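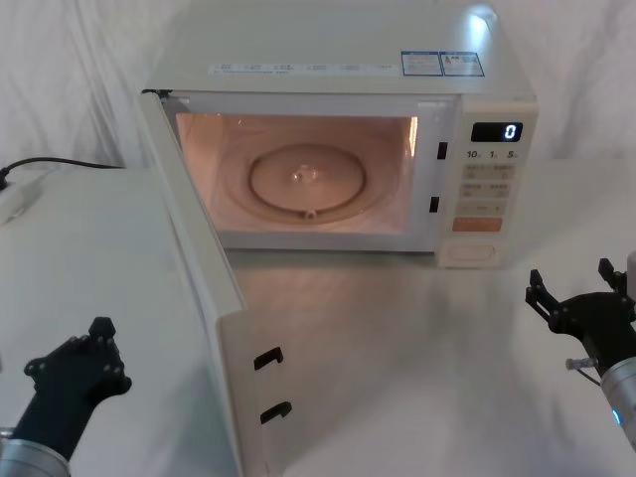 Opened by Renata Mansilla | Category: Electrical, break room | Status: Closed

Breaker 12 keeps tripping at lunch. It takes out the counter outlets and the label printer on the other side of the wall. Happened three times this week, always between noon and 12:30. Resets fine every time.

Stelios Theodorakopoulos
Which outlets are on it? The panel card says "kitchen N" and nothing else.

Renata Mansilla
Both counter outlets, the one behind the fridge, and the label printer. The microwave and the kettle are both on the counter. The oven light comes on with the door open and it heats normally when it's the only thing running.

Stelios Theodorakopoulos
Put a clamp meter on the circuit Saturday morning with the office empty. Results:
Fridge and printer idle: 300 watts
Plus microwave on high: no trip
Plus microwave and kettle: 3,810 watts, tripped in 18 seconds
It's a 20 amp breaker, so that is well over. The breaker is doing its job. I tightened the neutral while I had the cover off, but it wasn't loose enough to matter.

Ruth Bickerstaff
Can we just put in a bigger breaker?

Stelios Theodorakopoulos
No. The wire is 12 gauge. Either the kettle moves or we pay for a new circuit.

Renata Mansilla
Kettle is now on the side table by the coat hooks, which is on breaker 9. Printer queue was stuck after the last trip, cleared it and reprinted the Nellow labels.

Stelios Theodorakopoulos
No trips since the move. Panel card updated. Quote for a separate printer circuit requested from Hrytsenko under a new ticket. Closing this one.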